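Gomholm Household Forum
Laundry and Linens
Thread: Is the Kelteo 456 wash really doing anything?

pegbasket
Wednesday, March 10, 2021

Kelteo have been pushing their "fabric care" cycle since January and my sister swears by it. It costs extra on the newer machines and runs for ages. The leaflet says clothes last longer. Longer than what? There's no comparison anywhere in it. Has anyone here noticed a difference, or are we all paying for a button?

mrs_twotubs

I've had the 456 since it came out. Things do seem softer. I wouldn't go back.

dampcellar

Softer compared with your old machine, which you told us was falling to bits. That isn't much of a test.

mrs_twotubs

I didn't say it was a test. I said they seem softer.

pegbasket

Fair enough, but that's where I get stuck. Everyone says "seem". I've been putting cotton tops and the bedspread through it for weeks and couldn't tell you which had the fancy cycle and which had the ordinary 30.

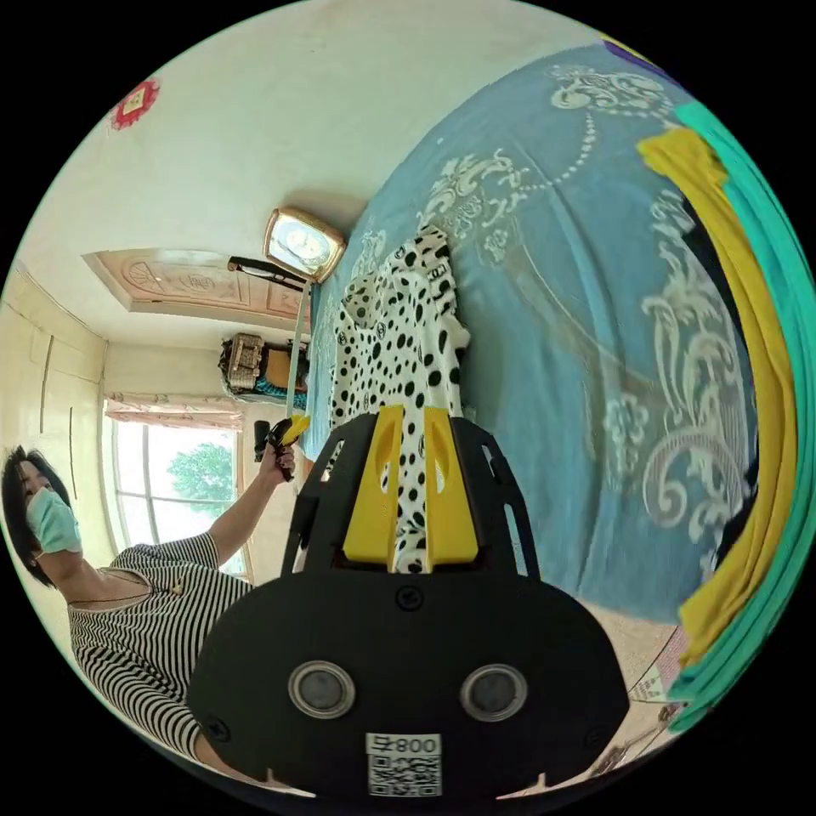

pegbasket

The polka dot one gets washed more than anything else I own and the dots are as black as you could want. Most of that time it was on the cheap cycle with Memon powder. So what exactly am I being saved from?

dampcellar

Spin speed does more harm than anything, in my view. Turn it down and you get most of the benefit free.

lintfilter

Disagree. Overloading is worse. People stuff the drum and then blame the spin.

dampcellar

Is there anything behind that or is it just what your mum told you?

lintfilter

It's in the Desel manual, page on loads. Where's yours from?

dampcellar

Years of ruined jumpers.

oldmangle

The leaflet claims 2,000 washes before fading. Then the website says 3,000. Same machine, same cycle. I emailed to ask which and got a voucher for softener.

mrs_twotubs

Did you use the voucher?

oldmangle

Yes.

pegbasket

Even at the lower number I'd be washing the same top every day for over five years. I can't see how they'd know. I'll stick to the ordinary 30 and dry things out of the sun unless someone can show me two identical shirts, one done each way.

lintfilter

I've got two identical pillowcases. Will report back at Easter if I remember which is which.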